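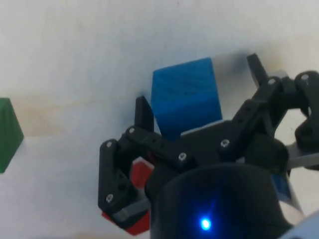 Blue block on a white surface.

Who's hosting the Gollport song awards in May?

Estrella Lozano
I missed the announcement! Has the host been named yet, and will Ponix play live?

Xiomara Doucet
Yes - it's Damián Robles, and I can't wait! Ponix are confirmed for two songs, with a 24-piece band behind them. The show streams live on the awards site, so you can watch from anywhere.

Tiburcio Valdovinos
not sure about the host but Ponix are great live!!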